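Notes for Monday, Workspace Setup, Lukham room

Last week I promised we'd get to cords, so let's do cords! Bring the Trindura handout (page 70 has the table plan) and a pencil.

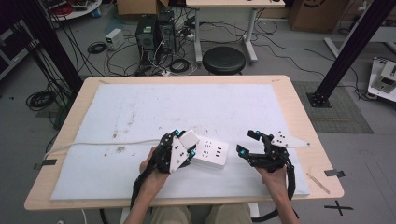

Cord planning starts at the wall, and I always sketch mine before I plug in a single thing. Decide which side of the table the power comes from and stick with it. See how the white cord runs off the left edge, with the strip lying diagonally on the foam? I'd turn that strip parallel to the edge (my own taste, argue with me). Tape the foam down at left and right, same as there.

Next up is the bare surface. I like to keep one patch of tabletop clear for small parts, even on a crowded day.

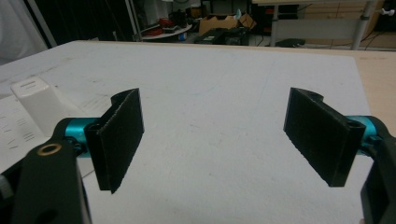 *Fig. 2. Clear white tabletop between the two finger pads.*

For next time: read Baláž, pp. 865 on, and sketch your own table with every cord drawn in.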